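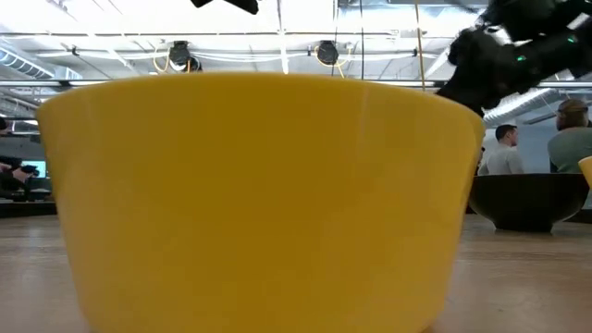 Week 6 handout: Where you put the camera

Reading for Tuesday: the Betard notes on camera placement, sections 1 to 3. Section 4 is optional and reads like it.

1. The low view

A camera at table height gives you a superb view of the nearest object and very little of anything behind it. A big yellow bowl becomes a wall. You get its outer side and its rim, and you have to guess at the inside, the part the gripper cares about. The arm comes in over the right side of the rim, and from down here you can't say how far behind the rim the fingertips are. Neither can your software, though it will give you a number to four decimal places.

2. The high view

Looking down from the ceiling, the rim is a clean ellipse and easy to fit. Height is now the weak spot. Last year's Teltcombe group ran 40 grasps from the overhead view alone and drove the fingers into the table on 34 of them. Their report called this "a conservative approach to contact."

3. Both, and the bill for both

Two views fix most of this, provided they agree on where the table is. Calibrate in the morning and check again after lunch. If somebody leans on a mount, calibrate again. If somebody says they did not lean on the mount, calibrate again.

4. Grippers for the bowl task

Flikdale two-finger: thin tips, good on a rim, poor on a fat curved side. Approach from above with one finger inside.
Suksawat wide-jaw: happier around a small bowl, hopeless on a large one. Measure the opening before you book it.

Use the same camera setup for both grippers. Changing two things at once is how we got the spring results, which we no longer discuss.

5. To hand in

a) A sketch of your camera positions, with heights.
b) Your grasp log, failures included. A log with no failures will be read with great interest.
c) One paragraph on what the low camera could not see. 1000 characters at most. The record is 1777 and it did not help.

Lab closes at six. Park the arm before you leave.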